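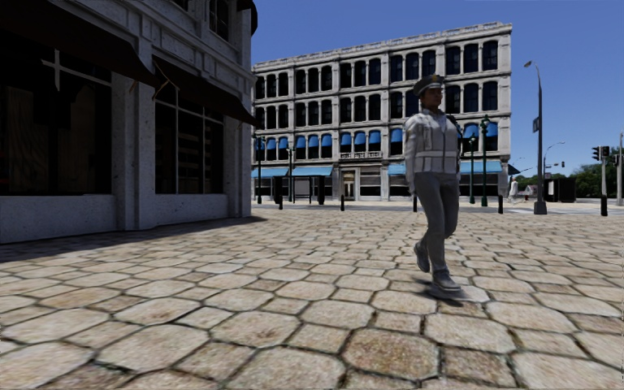 Sealing a new stone patio: is it worth the money?

Posted in Garden and Outdoors, 8 June 2022

Catinca Cârstea

We had a patio laid last November, beige and light brown stone, and the firm that did it (Juhász, a local outfit, decent enough work) now want to come back and seal it. The price is 400 pounds for the lot, sealer and labour together. When I asked what would happen if I didn't bother, I was told the stone would "open up" and I'd be looking at green slime and frost damage within a couple of winters. I asked what "open up" meant and didn't get much of an answer.

My dad had slabs down for the whole of my childhood and never put anything on them except a stiff broom. They went a bit dark in the shady corner and that was it. So I'm inclined to think this is the paving version of the extended warranty on a kettle.

Some facts in case they matter. It's sandstone, or at least that's what the invoice says. It covers 21 square metres. It faces north-east, so the half nearest the house gets hardly any sun from autumn onwards. The joints are a dark grout, brushed in. We've got one apple tree that drops leaves and small hard apples over the far end, and we eat out there perhaps a dozen times a year. No car goes on it.

There are already some white cloudy marks on a few of the slabs. Juhász say that's normal and that the sealer will "deal with it". I also looked at a tub of stuff called Vavuvon in the builders' merchant, which was 78 pounds and claims on the front to last ten years and on the back, in much smaller print, to need redoing "as required depending on conditions". I didn't buy it.

Has anyone sealed theirs and been able to tell the difference? I'm after people who have done it on their own patio, please, and not people who sell it.

3 replies

Mossy_Bricks

Don't seal over white marks. Please don't. They're almost certainly efflorescence, which is salts coming up through the stone or out of the mortar bed as the water dries off. It mostly goes on its own if you leave it alone, but it can take a year or more. Put a sealer on top, particularly one of the shiny film ones, and you trap it underneath, where you'll be looking at it until the sealer wears off or you pay someone to strip it. Any contractor telling you that sealer deals with it wants asking a few more questions, starting with which product and what type.

On the general point, I'm with your dad, mostly. I've got a sandstone patio of my own, bigger than yours. I sealed one half and left the other as it was, because I didn't believe either camp and wanted to see. This was with an impregnating sealer, the sort that soaks in and doesn't leave a skin. First year: water beaded nicely on the sealed half, and a spilt glass of red wine came up with a cloth where on the other side it would have left a mark. Second year: beading a lot less. Third year: I had to go and find my own notes to remember which half was which. Both had algae in the shade. Both scrubbed off about as easily.

So it does something, and then it stops doing it. What you're being sold is some 200 pounds of labour for a job that is sweeping, waiting for a dry spell and using a roller. I'd want to know what the tub costs and how many coats they're planning.

As for frost, whether a slab breaks up in the cold has far more to do with what the stone is and whether water can drain away beneath it. If yours came through its first winter with no flaking, that's a mildly good sign, though one winter doesn't prove a great deal. Look along the edges of the slabs where it would start.

If you want a test before deciding, put a few drops of water on a dry slab and watch. If they sit there for several minutes, the stone isn't very thirsty and I'd keep my money. If they vanish and leave a dark patch straight away, it's porous and there's a bit more of a case for doing it, mainly for stains. Try several slabs, as they vary, and the browner ones in my lot behaved quite differently from the pale ones.

TonyH_Paving

Always seal. Had mine done and it came up lovely, colours really stood out. Used Mornov, two coats. You get what you pay for and if you've spent good money on the patio why wouldn't you protect it. Pressure wash first.

patioless_in_skilley

Tony, when was yours done? "Came up lovely" is what everyone says the week after, me included. The colours stand out for the same reason they do in the rain.

Catinca, I'd go careful with the pressure washer too. Brushed-in grout doesn't always like it. We lost a good length of ours at our old house, and then had weeds in the gaps all summer, and then paid to have it regrouted, at which point the man offered to seal it for us. We said yes that time. It was a film sealer and I regret it. It went patchy where we walked most and stayed glossy round the edges, and it was noticeably slippier in the wet by the back step. Stripping it was a filthy job and we never got it all off.

The thing I'd ask Juhász for, in writing:

The name of the product, and whether it soaks in or sits on top.
What it does to grip when the stone is wet.
What they'll do if it goes cloudy.
When they say it will need doing again, and what they'd charge.

If the last answer is every two or three years, then it's a subscription, and you can decide whether you want one. With a north-east patio and an apple tree I'd spend the money on a good outdoor broom and a tub of plain patio cleaner and see how you feel next spring. Get the fallen apples up quickly. They stain worse than the leaves do, sealed or not, at least in my experience, and I can't claim to have done it scientifically.

Catinca Cârstea

Thanks all. Did the water test on six slabs this afternoon. On four of them the drops just sat there, and on the two darker ones by the step they had soaked in before I'd stood up. So I'm no further on with those two, but I'm not paying 400 for them. I've emailed to ask for the product name and will leave the white marks alone until they've had another winter.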